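Notebook, Friday, started after lunch

Okay, so the morning went entirely on the Whiteley pamphlets and I want to get this down before I forget which edition said what (I already had to go back twice). Short version: the two printings of the wartime pamphlet are further apart than the catalog lets on, and I think our sample transcription has been quietly mixing them up since March.

Quick recap for anybody picking this up cold. The Whiteley box has two printings of the same anti-war pamphlet. The catalog calls the second one a reprint and leaves it at that. We took it at its word and made one transcription, with the second printing filling in wherever the first was torn or stained. Perfectly sensible if it's a reprint. Not so great if somebody sat down and rewrote bits of it!

And somebody did. The opening is the same in both, right down to the odd spacing after the title. Then on the second leaf the first printing talks about "the people" and the later one has "our people" in the same spot. One little word, and it makes the whole paragraph a lot less friendly. I read it out loud a few times to be sure I wasn't making too much of it. I don't think I am. The "our" keeps turning up after that, always in passages about who should be listened to and who shouldn't, and never in the boring parts about meeting halls and subscriptions.

There's also a cut. The first printing has a long sentence in the middle about foreign newspapers, a bit pompous but kind of generous in tone, and the later one drops it and closes up the gap so neatly that you'd never miss it. I only caught it because the last line on that page is set looser than the rest.

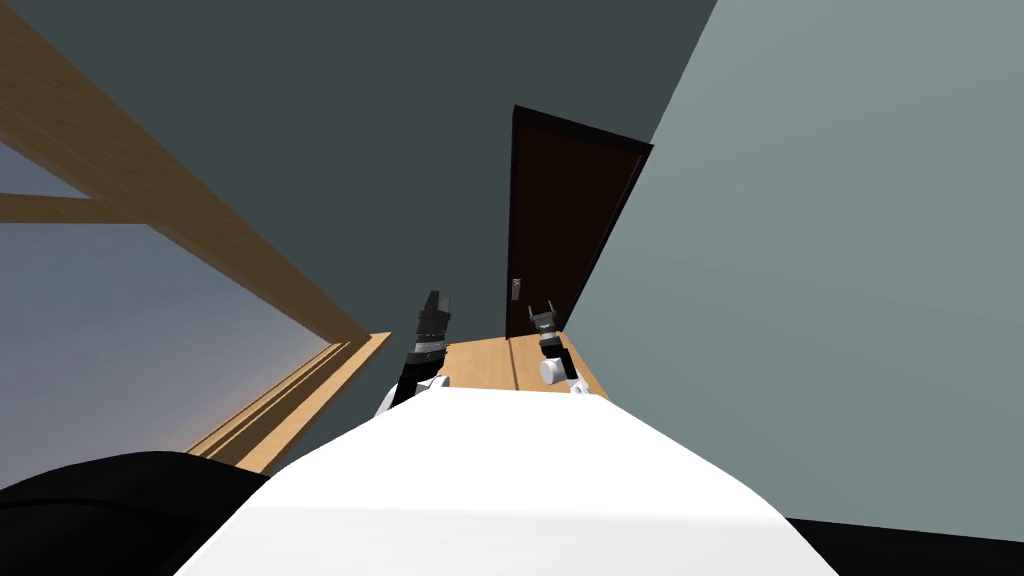
Image credit: Sutano

So what do we do about the notes? I went back and forth on this over coffee. The way I see it there are two ways to go. We can print the first version and put all the changes underneath in small type, or we can run the two side by side and keep the notes for actual history — names, places, what a reader back then would have picked up without being told. I was all for the first option last week. Now I'm leaning toward side by side, mostly after trying to read my own footnotes and giving up halfway down the page. If I can't stand them, a high school teacher with a class waiting certainly won't.

It would cost us pages, I know. The Cledero people want the printed volume to stay at 300 pages including the index, and the introduction is already fat. I could lose 8 pages from the introduction without crying, mainly the stretch on the author's school years that I was so proud of in the spring. Sigh.

The other thing is how much to argue with the text. My draft notes on the second leaf had gotten preachy. I'd written "a shameful claim" in one of them, and when I looked at it this morning it told the reader nothing except how I felt. I've changed it to say where the claim came from and which newspaper had already shown it was wrong, with the page. Much better, and a good deal angrier, if you ask me. I'd like us all to go through our own notes for adjectives and see what happens when they come out.

Word list: Wemero ran the search on both texts overnight. It found more than 4,000 different words, which sounds grand until you see that it counts every misspelling as its own word. I'm not using the figure anywhere yet. It did flag 30 places where the printings differ, and I've checked the ones on the first two leaves by eye. A few were just broken type (a battered "e" read as a "c", the usual), so the real list will be shorter.

Still to do:

Check the rest of the flagged places against the originals, not the scans. The scans are too dark near the fold.

Pull the second printing's readings out of the transcription and mark the torn spots as torn.

Find out when the second printing came out. There's no year on it. The back page advertises a lecture series, so if we can track down the series we might get it that way.

Write to the library about the catalog entry, nicely, once the list is clean.

Leaving the box on the long table with the lid on and the second printing on top. Please keep the two in separate folders now, I've relabeled them in pencil.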